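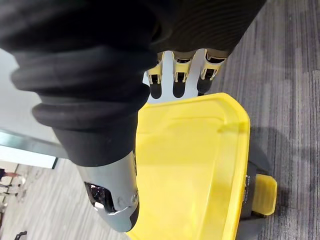 # Lids, Latches and Trays: Reorganizing the Storage in Room 2313

Project report, Introduction to Product Design
Batatstead College, Tomaszewski Building

## 1. Background

Room 2313 is a shared project room on the second floor of the Tomaszewski Building. It has gray carpet, work tables along the window side and open shelving on the wall opposite the door. Three classes use it for building and for storing parts between sessions. Most of the storage is molded plastic: cases with hinged lids, shallow trays, and a few open bins.

When we started in August, the cases were stacked in no order and many lids did not belong to the case they were sitting on. Small parts were kept in coffee cups and sandwich bags. The cases came from different places over several years. The newest ones are from Prilter and the rest have no maker's name that we could find.

Our task was to look at how the storage was being used, find out what was wrong with it, and leave the room in a state the next group could work in.

## 2. What we counted

We took everything off the shelves and laid it out on the carpet by type. This took two afternoons. The totals were:

| Item | Number |
|---|---|
| Hinged cases | 28 |
| Cases with a latch that did not hold | 9 |
| Separate parts and tools stored in the room | 238 |

Fasteners were not counted one by one. We weighed them by size and put the weights in the appendix.

We kept the list in Mellia, the inventory program the department already pays for. It was slow to enter things at first, so we switched to writing on paper and typing it in at the end of each session. Two pages were copied twice by mistake and had to be removed later.

## 3. Problems with the cases

**Latches.** The most common failure was at the latch. On the older cases the latch is a small tab that snaps over a lip on the base. The tab bends each time, and after enough use it either cracks at the root or stays bent outward. All the failed latches were on cases that had been overfilled, with the lid pushed down on top of something too tall. On a few, someone had put tape across the front, and the tape had left a sticky line that picked up carpet fiber.

**Hinges.** The hinges held up better. Some of the pins had worked partway out and could be pushed back by hand. One hinge had been replaced with a zip tie, which works fine, and we left it.

**Lids used as trays.** A lid with a raised rim makes a good tray. People take it off, put screws in it and carry it to a table, and then it stays there. We found lids under the tables, on the windowsill and inside other cases. We asked the other classes about this and were told the room did not have enough real trays, so they used what was there.

**Color.** The bright lids were easy to find, even under a table. The gray and black ones were not, especially against the carpet. We had not planned to look at color, but it came up so often that we added it to our notes.

## 4. What we changed

1. Every case and its lid got the same number, written in paint marker on the inside. Earlier groups had used stickers on the outside and most of those were gone.
2. Cases are now filled to a line 1 inch below the rim. The line is marked with a strip of masking tape inside the case.
3. Six shallow trays were bought from the project budget and put on the lowest shelf, next to the door.
4. Tall tools moved to open bins.
5. Cases with broken latches were kept if the lid still sat flat. These now hold light things like foam and cardboard, with a wide rubber band around them.

We also tried to make a replacement latch tab. The first version was too stiff and we could not get it over the lip. The second was cut from thinner sheet and closed well, but it popped open when the case was picked up by the lid. We did not get to a third. The drawings for both are in the project folder if another group wants to go on with it.

## 5. Checking the result

Four weeks after the change, we went back at the end of the day and looked at the shelves without telling the other classes we were coming. All but two lids were on the right case. One of the two was being used as a tray again, with glue bottles standing in it. The other had been swapped with a case of the same size - an easy mistake with the number on the inside, where it can't be read once the lid is closed.

The new trays were all in use, and one had been taken to another room. The tape lines were still in place, but in several cases the contents were above the line, mostly in the cable cases. Cables spring up when they are coiled loosely, so a deeper container would suit them better.

## 6. Recommendations

- Add a second number on the outside of each lid, molded or engraved so it can't peel off.
- Buy bright lids when old ones are replaced.
- Move the cables to deep bins and use the freed cases for hand tools.
- Get at least four more shallow trays. Six was too few for three classes.
- Update the Mellia list at the end of each term. It is already missing things that were added after our count.

The paint markers and the leftover masking tape are in the top drawer of the desk by the door. The spare hinge pins are in case 9.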